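劇場・ホール向け字幕配信受信装置「Drikton」の製品情報を掲載しております。本ページの記載内容は2023年7月29日現在のものです。

# 舞台公演用字幕受信装置 Drikton

## 概要

Driktonは、演劇、オペラ、ミュージカル等の舞台公演において、客席の観客に字幕および音声ガイドを個別に提供するための携帯型受信装置です。上演中の客席環境に配慮し、画面の輝度を低く抑えた表示方式を採用しております。隣席への光漏れが生じにくく、暗転の多い演目にもご利用いただけます。

字幕の送出は、舞台袖または調整室に設置する送出卓「Kernmont」から行います。操作者は台本に沿って字幕を一枚ずつ送出します。俳優の間合いや即興による台詞の変更にも、送出卓の保留機能および飛ばし機能により対応が可能です。あらかじめ設定した時刻による自動送出も選択できますが、生演奏を伴う公演では手動送出を推奨いたします。

## 主な用途

- 海外招聘公演における日本語字幕の表示
- 国内公演における外国語字幕の表示
- 聴覚に障害のある方への台詞および効果音の文字表示
- 視覚に障害のある方への音声ガイドの提供
- 劇場における舞台中継上映時の補助字幕

## 装置の構成

標準構成は次のとおりです。

| 品目 | 数量 |
|---|---|
| 受信装置 Drikton | 40台 |
| 送出卓 Kernmont | 1台 |
| 充電保管庫 | 1台 |
| 客席用送信アンテナ | 2本 |
| 首掛けひも | 40本 |

受信装置の追加は1台単位で承ります。1組の送出卓に登録できる受信装置は、最大298台です。これを超える台数をご希望の場合は、送出卓を増設のうえ、同期用ケーブルで接続してください。

## 表示機能

文字の大きさは4段階、文字色は白、黄、淡緑の3色から選択できます。縦書きおよび横書きのいずれにも対応しており、歌舞伎や文楽など、詞章を縦書きで表示することが慣例となっている演目にも適しております。ルビは、送出卓側で登録した箇所に限り表示されます。

表示言語は同時に4言語まで送出できます。言語の切り替えは受信装置側面の釦で行い、上演中の切り替えも可能です。切り替えの際、画面が一時的に明るくなることはありません。

## 台本データの取り込み

台本データは、編集ソフトウェア「Narkulside」を用いて作成します。表計算形式またはテキスト形式で保存された台本を読み込み、一枚あたりの文字数および行数を指定すると、字幕の草案が生成されます。草案は必ず翻訳者または舞台監督による確認を経たうえで、送出卓へ転送してください。

1公演につき登録できる字幕は3341枚までです。全幕を通しで上演する長時間の演目においては、幕ごとにデータを分割する必要はありません。場面の順序を入れ替えた場合は、Narkulside上で場面番号を付け直してください。番号の重複があるデータは転送時に拒否されます。

## 設置条件

客席用送信アンテナは、客席前方および後方の壁面または手摺に取り付けます。バルコニー席を有する劇場、張出舞台を使用する公演、舞台装置に大型の金属構造物を含む公演では、事前に受信状況の測定を行います。測定は仕込み日の午前中を原則とし、照明の吊り込み作業と並行して実施できます。

送出卓の設置には、幅1メートル以上の水平な机および専用の電源回路を1系統ご用意ください。調光器と同一の回路からの給電は避けてください。

## 貸出および販売

本装置は、販売のほか、公演期間に応じた貸出を行っております。貸出の最短期間は3日間です。仕込み日および返却日は貸出日数に含まれます。巡回公演の場合は、公演地間の輸送をLowther輸送窓口にて一括して手配することができます。

1月に予定される公演については申込みが集中するため、早期のご相談をお願いいたします。貸出のお申込みには、次の書類が必要です。

1. 公演概要書（会場名、上演日程および上演時間を記載したもの）
2. 客席配置図
3. 使用言語および希望台数を記した申込書

販売価格および貸出料金は、台数、期間、会場の規模により異なります。お見積りの際は、型番「D-954」を申込書にご記入ください。

## 保守および衛生管理

貸出用の受信装置は、返却後に外装の清拭および動作点検を実施しております。購入された装置については、公演ごとに乾いた柔らかい布で画面を拭き、充電保管庫に戻してください。首掛けひもは取り外して手洗いすることができます。溶剤を含む洗浄剤は表示面の被膜を損なうおそれがあるため、使用しないでください。

蓄電池は満充電の状態で6時間の連続表示が可能です。昼夜2回公演の場合は、終演後速やかに受信装置を回収し、夜公演の開場までに充電を行ってください。長期間使用しない場合も、3か月に1度の充電を要します。

## ご利用者から寄せられた声 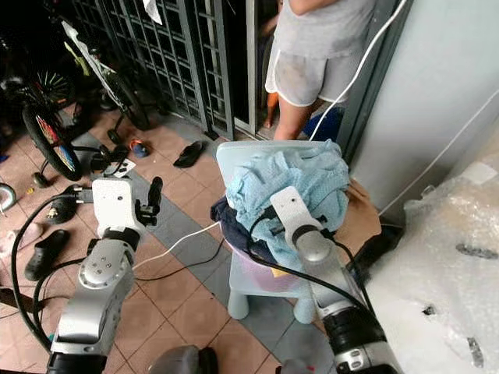
二階席の最後列で使用しましたが、字幕の遅れは気になりませんでした。早口の応酬が続く場面では一枚あたりの文字数が多く、舞台から目を離す時間が長くなりましたので、次の公演では改行の位置を見直していただけると助かります。縦書きの表示は読みやすく、休憩中に文字の大きさを変えられた点も良かったです。（匿名）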